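Join the Clitden Community Choir for our spring concert

We're looking for new singers! Clitden Community Choir is opening its doors for the spring season, and we'd love to hear from anyone who enjoys a good sing, whatever your age or experience. You don't need to read music and there is no audition. If you sing along to the radio in the car you're very welcome.

We have 55 members at the moment and could do with more tenors and basses in particular, though sopranos and altos shouldn't be put off. Our music leader, Analyn Ambrosio, teaches every part by ear, a few lines at a time, and puts recordings online so you can practise at home – plenty of us learn ours while doing the washing-up.

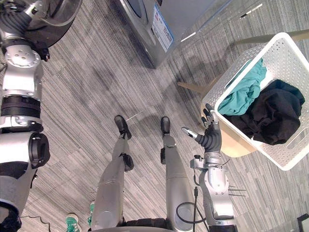 The programme this time is a real mix. There are two sea songs, a lullaby in four parts, some gospel, and a brand new piece called Stesley Lights, written for us by Danica Leka. Danica grew up in Stesley and has put lots of local words into it, including some that had to be explained to the altos. It's a lovely thing to sing and the last page gives us goosebumps every time.

Rehearsals are on Tuesday evenings, 7.15 to 9, at Dernent Hall, with a tea break in the middle (bring a mug). The concert itself is in March and we'll give everyone the date at their first rehearsal. Please try to make most of the Tuesdays if you want to sing in it, but we know people have shifts and children and colds.

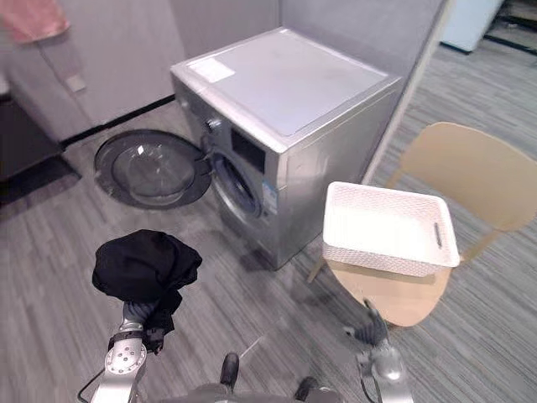
Your first two evenings are free. After that it's £4 a week, or less if money is tight – just have a quiet word with Analyn. Music folders are lent out for the season. For the concert we wear black with something bright, and a scarf is fine.

We're also after a pianist for a few of the later rehearsals. This one is paid, and you'd need to be happy sight-reading and stopping and starting a lot! Ask for Danica if you're interested.

To come along, put your name on the sheet in Dernent Hall or fill in the form on our contact page by Fri 30 January. Tell us which part you sing if you know it, and if you don't, we'll find out together on the night.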